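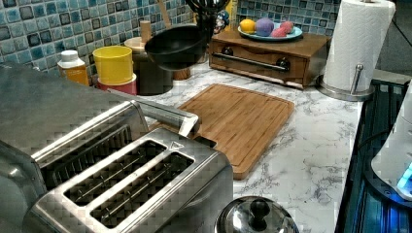
Ticket: Kitchen outlets keep tripping at breakfast
Status: Solved (left open for comments)
Category: Home electrical, small appliances

Original post

Hello everyone, and thank you in advance for reading all of this, because I do tend to go on. We moved into our place in May and we love it, but the kitchen has one habit that is driving me up the wall. Most mornings, right in the middle of making breakfast, both outlets on the long counter go dead. The lights stay on. The fridge stays on. Only the counter goes.

The outlet nearest the sink is the kind with the test and reset buttons (it says Kenine on the front), and the one farther down is a plain outlet that seems to be fed from it. There is also a 20 amp breaker for the pair in the hall panel, labeled "counter" in somebody's very nice handwriting.

What I have plugged in there over a normal week: the toaster, a Plavel electric kettle, a phone charger, and on weekends a Grillero tabletop grill that my sister gave us and that makes wonderful sandwiches.

So far I have tried pressing reset (works about half the time), swapping which appliance goes in which outlet, and asking the family to please be patient. Any ideas would be so welcome!

Reply from support desk

Welcome, and no need to apologize for the length, it helps. Before anything else, could you tell us which one is going off, the button on the outlet or the breaker in the hall? They trip for different reasons. The breaker goes when too much is drawing power at once. The button goes when current is leaking somewhere it shouldn't.

Could you also turn the kettle over when it is unplugged and empty, and read us the watts on the label?

Update from original poster

Well, I feel a bit silly, I had been pressing reset without ever looking in the hall first. I kept a little log on the back of an envelope, and it is the breaker nearly every time. On those mornings the reset button does nothing at all, which explains my "half the time" nonsense. Twice it was the button.

The kettle label says 3000 W. Is that a lot? I bought it secondhand from a neighbor who was moving.

Reply from support desk

It is a lot for that circuit, yes. Please stop using the kettle there. A 20 amp circuit at 120 volts can give you 2400 watts in total, and a 3000 watt kettle is normally built for a 220 to 240 volt supply. Have a look at the voltage printed beside the watts, and at the plug, and see whether an adapter has been added.

If it turns out to be a 240 volt model it would draw a good deal less on your outlet and take forever to boil, so tell us about that too.

Update from original poster

It says 220-240 V, and there is an adapter on it that I took for part of the cord. And it takes 14 minutes to boil! I thought it was just an old kettle. It has gone in a box in the garage and I am using a pan on the stove.

The breaker still went this morning, though, with the toaster and the grill both running. The grill is 1500 W and the toaster 1100 W.

Reply from support desk

Those two add up to 2600 watts, so they are over the limit together even with the kettle gone. One at a time on that circuit, or move the grill to an outlet on another breaker.

For the two times the button went, we would have an electrician look at the outlet.

Final update

I had Czerwiński Electric out, a small local outfit, very kind and very tidy. The wire connections behind the Kenine outlet were fine, but the outlet itself was worn out and failed its test, so they put in a new one. The whole visit took less time than my first post probably took to read.

The grill now lives on the sideboard in the dining room, on its own breaker, and we have had 10 breakfasts in a row without a trip. I bought a proper 120 volt kettle too, and I only run it once the toast is up. Thank you all so much for your patience with me. I'll press the test button once a month, as they told me to.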